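How to keep a paper logbook for your meter readings

In our building in Wudham every household reads its own water meter. I have done it by hand for many years, and I want to explain my way of doing it. 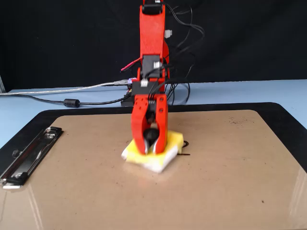 Page last changed: 23 November 2021

First, choose a fixed day of the month and stay with it. I started in September, when the heating season begins for us. Write only the black digits of the meter, for example 3616, and leave the red ones.

Make four columns: date, reading, difference, remark. If the difference is more than 100, write in the remark what was different in this month, such as guests or a repair.

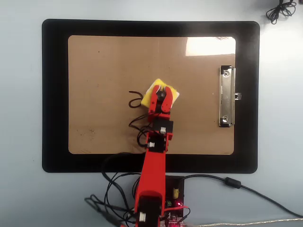 Clipboard with metal clip, lying on its side.

Please use a pencil of hardness 2, it does not fade in a damp cellar. Mistakes should be crossed with one line, so the old number can still be read. 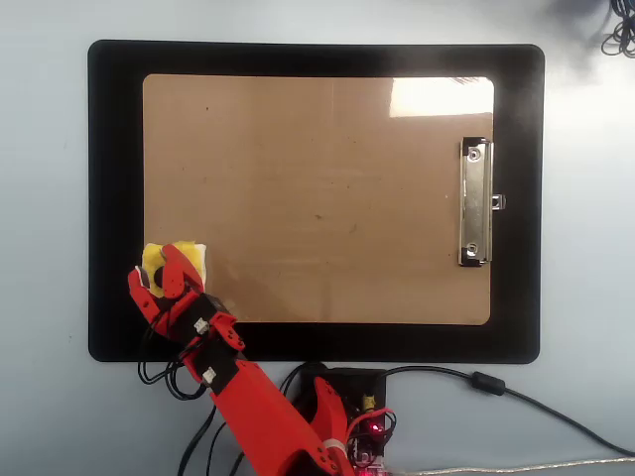 At the end of the year, add all the differences. The sum must be equal to the last reading minus the first one. If it is not, look for two digits which changed places.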